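Gripper Trials, March

Welcome to our little gallery! We have been spending our mornings with the hand-held grippers, comparing the Cliltow pair with the older Stetitz ones we have had on the shelf for ages, and Dilani Navaratnam asked (very kindly, and more than once) if we would put a few pictures up for everyone who follows along from the other building. So this is for you, Dilani, and for anybody else who enjoys watching a person try to pick up soft things the hard way. Both pictures are of soft items, the ones we argue over most at lunch.

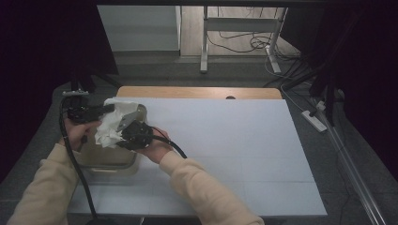 A crumpled white tissue in or over the jaws, over the clear tub. One hand at the back and one under the front is a comfortable way to carry it.

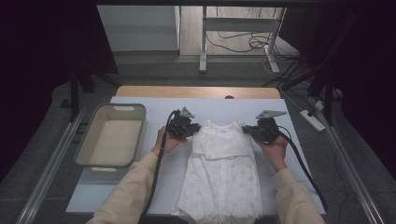
Baby clothes, with a gripper at each shoulder. Keeping both sides level takes more patience than you would think!

Pichit Bunnag is keeping the score sheet for the whole comparison, and his plan is 100 tries per item with each pair, over 8 items, which sounded perfectly reasonable on Monday and rather less so by the time the coffee ran out. Aslı Kocabaş prefers the Cliltow trigger because it is lighter on the finger. Asanka Ranasinghe still stands by the Stetitz for anything small, and the two of them have agreed to swap for a day and see if either one budges. We would also love to hear from people with smaller hands, so if you have a free hour, come and find Kamrul Abeysekara and he will get you started.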